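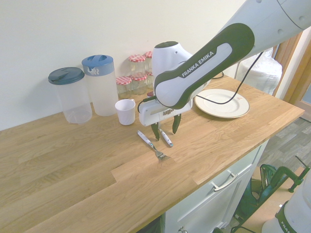

My sister rang to say I should chuck the whole cutlery drawer out and start again with one matching set. Tempting! But I like my odds and ends – a fork with a white handle cheers up beans on toast no end.

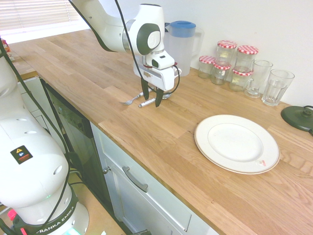 Jars, plate and cutlery

I've kept issue 357 of Bite for the piece on jam, and the red and white gingham lids on my jars are pure copycat. Two evenings of sorting so far, and the pitchers with the blue lids still need a shelf. Cupboard next – wish me luck.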